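Questions about the Drollow Supper Club, updated 1 Feb 2025

We receive many of the same questions by email, so I have collected the answers on one page. If your question is missing, please write to us and I will add it.

## What is the Drollow Supper Club?

It is a dinner for people who like to eat together at one long table. We cook one fixed menu each month in Fekulbridge, in the old bakery behind the post office. Kaede Miyazaki plans the menu and I, Alvar Dalen, take care of the bookings and the bread. We are not a restaurant and we don't have a menu to choose from.

## How many seats do you have?

We have 50 seats. In the summer, when we can also use the yard, we can go up to 100, but this depends on the weather and we decide it only in the same week.

## How do I book?

Bookings open on the first Monday of the month at noon, on our Festlow page. You can book for up to six people. Please give the name of every guest, because Kaede likes to write the place cards by hand.

The popular months are full quickly. In January we had 270 requests, and it was sad to say no to so many. If you did not get a seat, you stay on the waiting list for the next 2 dinners and you don't need to do anything.

## What does it cost and what is included?

The price is different each month and it is written on the booking page. It includes five courses, bread, still and sparkling water, and coffee or tea. Wine is not included. You can order it at the table, or you may bring one bottle for each two guests. We don't take a fee for opening it.

## I have an allergy. Can I come?

Most probably yes. We can cook without nuts, shellfish, eggs or milk if we know it five days before. We cannot promise a kitchen without gluten, as the flour from the bread goes everywhere. For guests with celiac disease I would not recommend to come, and I am sorry for this.

Vegetarian guests get the same number of courses as everybody else. It is not a plate of side dishes.

## Is it strange to come alone?

Not at all. On a normal evening, many of the guests come alone. We seat them in the middle of the table, where the conversation is easiest, and we try to put them near somebody who has been with us before.
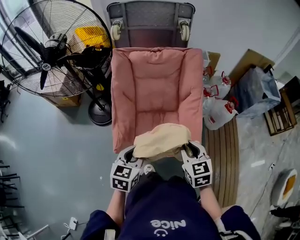 Faith Kariuki wrote to us that she was nervous to come by herself and almost canceled in the afternoon. "By the second course I was arguing about pickled herring with the whole end of the table," she says. "My only advice is to eat a small lunch, the bread comes early and it is hard to stop."

## What time does it start and end?

The door opens at 6:30 and we serve the first course at 7:00. All guests are served at the same time, so please don't be late. If you come after the soup, we will seat you, but we can't go back to the courses you missed. We usually finish at 10:00.

## Can I cancel?

Until one week before, you get all your money back. After this, we can return the money only if somebody from the waiting list takes your seat. You may also give the seat to a friend. In that case, send me the new name and the allergies.

## Do you take guest cooks?

Yes, twice a year. The next one is Dennis Bakilana, who will cook over charcoal. The date will be on the Festlow page when it is agreed.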